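Wullard says its new planner can make two arms share a coffee counter. The numbers need a closer look

Oct 1, 2023

14 comments | Share

Wullard, the small software company in Hostormont, put out a new version of its two-arm planning software this week, and the announcement is not shy. The release, called Urkard, is said to let a pair of ordinary robot arms work in the same tight space "without choreography." The test job is pour-over coffee: glass servers, cone drippers, paper filters and a bag of beans, all on a marble counter not much bigger than a kitchen table.

Anyone who has followed this field for a while has heard a version of that line before. So what is new?

According to the release notes, Urkard drops the usual approach in which one arm gets the right of way and the other waits. Both arms are planned together, and the plan is thrown out and rebuilt whenever the cameras disagree with it. Wullard counts 311 such rebuilds over its test set of 400 runs. The company presents that as a sign of a system that notices its own mistakes. It could just as easily be a sign of a system that makes a lot of them. The notes don't break the figure down by run, so there is no telling whether the rebuilds were spread evenly or whether a handful of bad runs ate most of them.

Then there are the failures. Wullard lists 37 runs as "not completed." In 16 of those, the two arms stopped close together and neither could find a way out, which is the exact problem Urkard was written to solve. The rest are put down to perception, meaning the software lost track of an object or put it in the wrong place.

Efren Galang, who leads the planning work at Wullard, did not dodge the question when I put it to him.

"The deadlocks bother me more than anything else in that table," he said. "We know what causes most of them. The planner treats the last bit of wrist rotation as cheap, and near the back wall it is very expensive. You turn the wrist a little and now your elbow is in the other guy's way."

Is there a fix? He said there is one being tested and that he expects it in the March update. I have heard that about a lot of March updates.

The perception side is harder to pin down. Clear and tinted glass is a known headache for depth cameras, and the coffee job is full of it. Wullard's answer is to combine a fixed view of the whole counter with views from cameras at the wrists, and to let the software decide moment by moment which one to believe. That is sensible. It is also where I would like to see the most data, and where the release has the least. There is one paragraph on how the views are weighed against each other and no table at all.

Wael Belkadi, who builds test rigs and has no stake in Wullard, has tried an earlier version of the software on his own arms. He was polite about it.

"The planning is good. I would use the planning," he said. "The part I don't trust yet is when the wrist view and the room view don't agree. It picks one, and it picks fast, and it doesn't tell you why. If you are trying to fix something at the end of a long day, you want it to tell you why."

He also pointed out that every run in the test set was done inside the same enclosure, with the same set of objects. Wullard confirmed this. Moving the objects around between runs is a fair test of planning. It is a weak test of perception, since the software has seen those cups and cones many times over. Belkadi would like to see someone swap in glassware the system has never met, and so would I.

None of this makes Urkard a bad piece of work. Planning two arms at once in a small space is a hard problem, and most groups still get around it by giving each arm its own half of the table. Wullard has not done that — both arms can reach over the same patch of marble, and the planner has to live with it. The log viewer that ships with the release is also better than most. It shows the planned path and the real one on top of each other, and it flags the point where they part. More tools should do this.

But "without choreography" is a strong claim. The order of the steps is still written by hand, in a plain text file, by a person. Urkard decides how to move. It does not decide what to do next, and if a filter ends up in the wrong spot, the file has no entry for that. Galang agreed when I read this back to him and said the wording came from marketing.

The price has not been announced. A trial version is open to labs that already run two arms, and it needs both a fixed camera and at least one at the wrist to start up.

The glassware on the marble, from a wrist camera, and with paper filters in place, from the fixed one:
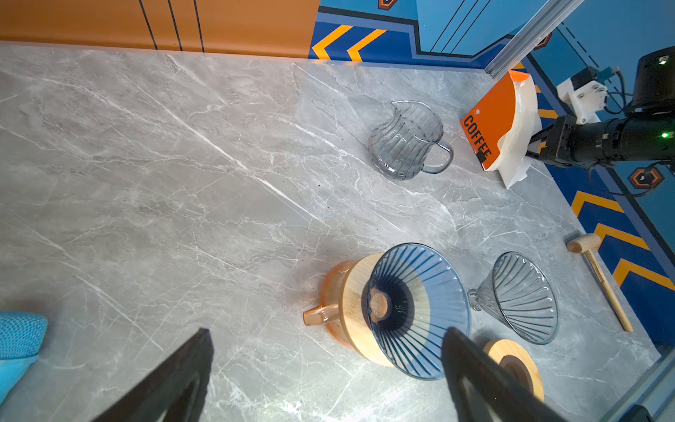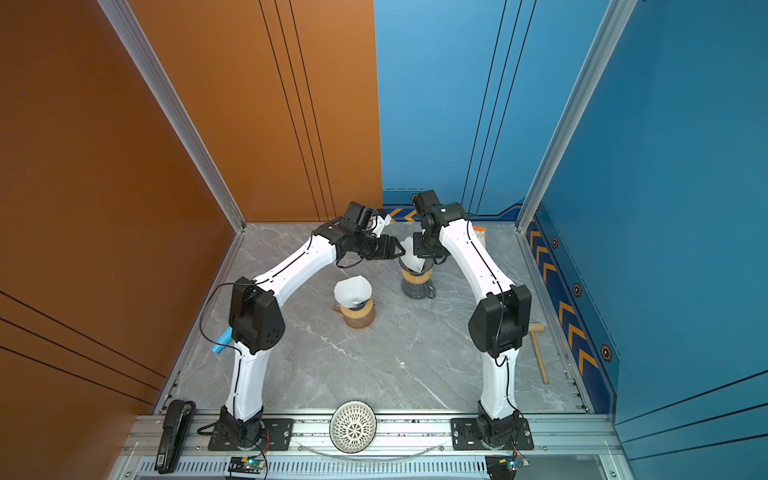
Also this week: Rutkowska opens up its calibration tool

Rutkowska has released the source for the camera calibration tool it has used in-house. It works out where a wrist camera sits relative to the gripper from a short set of arm motions, with no printed target. The license is a permissive one. The manual is thin, and the install steps assume you already know which of the two config files matters (the second one). I got it running after an afternoon and have not yet checked its results against a proper target, so treat any praise you read elsewhere with some care until people have.

14 comments | 52 shares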